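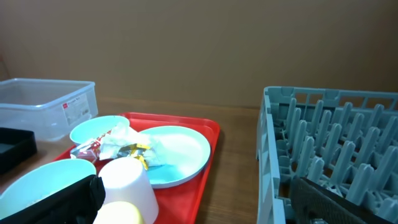 Friday tea, and then the clearing up

Parvaneh came over on Friday and we talked until the pot was stone cold, so the table was left to fend for itself! I rather like a table after people have been at it.

The red tray gets everything in my house. Plates, bowls, sweet wrappers, napkins, the lot - it all travels on that tray, and I've had it since the flat in Marwat Road.

Rice gets into everything, doesn't it? A few grains always wander off from the heap, and I'll be finding them in the

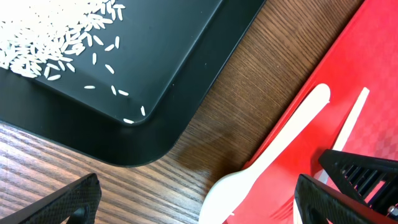 cutlery drawer until November. My mother used to chase them with a damp cloth, and I've yet to find a better way. 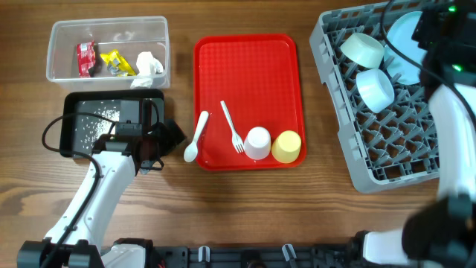
Bowls and a blue plate in the grey rack, wrappers in the clear tub, cups upside down on the red tray.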